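Reef-safe sunscreen

Reef-safe sunscreen, also sold as reef-friendly or ocean-safe sunscreen, is a marketing category of skin products said to do less harm to corals and other sea life than ordinary sunscreens. The term has no agreed legal meaning in most places where it is used. A bottle may carry it on the strength of a laboratory test, the absence of one or two ingredients, or the seller's own opinion. It is widely used in the dive and snorkel trade, where shops often stock a single approved brand and ask guests to leave others at the hotel.

Definition

The most common meaning is a sunscreen made without oxybenzone and octinoxate, 2 chemical filters that absorb ultraviolet light. Some sellers use a wider list that also leaves out octocrylene, certain preservatives, and very fine particles of zinc oxide or titanium dioxide. Others count any mineral sunscreen as reef-safe whatever the size of its particles. A product can therefore pass under one definition and fail under another, and labels seldom say which one was used.

The related claim "biodegradable" is often printed beside it. It refers to how a substance breaks down under stated conditions, commonly in a test using fresh water or sewage sludge, and says little about what the substance does to a coral while it is still present.

Background

Interest in the subject grew in the 2000s and 2010s, when laboratory studies reported that some chemical filters could cause bleaching in coral fragments or deform coral larvae. Press coverage tended to repeat the strongest findings, along with estimates of the tons of sunscreen washed off swimmers each year. Those estimates rest on assumptions about how much lotion people apply, how much comes off, and how many of them go into the water near a reef. None of these is easy to measure, and the resulting totals have been quoted with more confidence than they deserve.

Several governments went on to restrict sales. Hawaii passed a law against the sale of sunscreens containing oxybenzone and octinoxate, and Palau adopted a longer list of banned ingredients. Supporters described the measures as cautious and cheap. Critics answered that they drew attention away from warming seas, sewage, farm runoff and overfishing, all of which have a far better documented record of damaging reefs.

Evidence

Laboratory work

Most of the case against chemical filters comes from tank experiments. Coral fragments or larvae are placed in seawater with a known amount of the filter and watched for changes in color, growth or survival. Harm has been reported in a number of these trials. The results are hard to compare, as laboratories have used different species, exposure times and solvents. The amounts used have in many cases been well above those found in the sea. Seawater samples taken near busy beaches usually show filters at very low levels, though a small number of high readings have been published and are cited often.

Field studies

Field evidence is thin. A reef visited by many swimmers also tends to sit near hotels, boat moorings, drains and cleared land, and it may be stood on or knocked by fins. Separating the effect of sunscreen from everything else would need long records from matched sites, and few such records exist. Reefs far from any beach have bleached severely during marine heat waves, which shows that bleaching does not require sunscreen but leaves open whether sunscreen makes matters worse in shallow, crowded bays.

Mineral filters

Zinc oxide and titanium dioxide are usually presented as the harmless choice. The evidence for this is weaker than the packaging suggests. Zinc is toxic to many marine animals at high enough levels, and some tank studies have found that uncoated zinc oxide particles harm coral. Mineral products have been tested less often than oxybenzone, and a shortage of bad results may reflect a shortage of tests.

Certification

A number of private seals exist. Some are issued after a laboratory checks a product against a list of unwanted substances, and others are little more than a logo supplied to paying members. Approval against a list shows only that the listed substances were not found. It is not a finding that the finished lotion is safe for a reef, since the mixture itself may never have been put near a living coral.

The Norkasero scheme, used by small dive resorts, is typical of the second group. It screens for 17 substances and gives each approved product a green wave mark, valid for 3 years. The list has been published, but the reasoning behind it has not, and no coral exposure test is required. Bendach, a maker of mineral sunscreen sticks, carries the mark on its whole range while describing the products as "proven kind to coral" - a claim the scheme's own rules do not make.

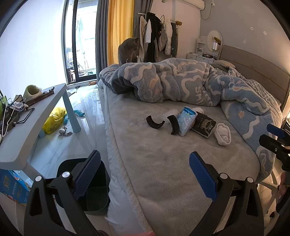
Đỗ objected that this asks too much of a voluntary label, arguing that a short list of avoided substances is still better than none, that small resorts cannot pay for coral trials, and that guests who have thought about their sunscreen are more likely to keep their fins off the reef. The last point is often made in the trade. No study is offered in support of it, and the opposite effect, in which a visitor who has bought the right bottle feels free to be careless elsewhere, is just as plausible.

Use in dive tourism

Dive operators adopted the idea early. The reasons usually given are environmental, but there is a commercial side as well. Reef-safe products commonly cost more than ordinary ones, and a shop that bans other brands on its boats is often the only place nearby to buy the permitted one.

At Sokelgate, a shore-diving center with a house reef, guests were asked from one March onward to use only mineral sunscreen before entering the water. The center later credited the rule with an improvement in coral cover along its training slope. In the same period it had moved 2 mooring lines off the reef and stopped teaching beginners over live coral, and either change could account for the improvement. No comparison site was surveyed. The case is still repeated in promotional material as if the sunscreen rule alone had been tested.

Health concerns

Doctors who treat skin cancer have raised a separate worry, that warnings about reefs may lead people to use less sun protection or none. Mineral lotions can be thick and leave a white film, and users who dislike them may put on too thin a layer. Homemade mixtures of coconut oil and zinc powder, which circulate online as a natural reef-safe option, have no reliable protection factor.

Alternatives

Covering the skin is the least disputed way to reduce the amount of sunscreen entering the water. A long-sleeved rash guard, leggings and a hood protect most of the body, leaving only the face, hands and feet to be treated. Staying out of the midday sun and sitting under the boat's canopy between dives reduce exposure further. These measures work in the same way whether or not the claims against any particular filter hold up, and they get less shelf space - there is little to sell after the first shirt.

Applying lotion well before a swim is also widely advised, on the theory that it binds to the skin and washes off less. Water-resistant products are tested for how much protection remains after soaking, not for where the lost portion goes, so the benefit to the reef is assumed.

See also

Coral bleaching
Dive tourism
Environmental labeling
Marine pollution
Rash guard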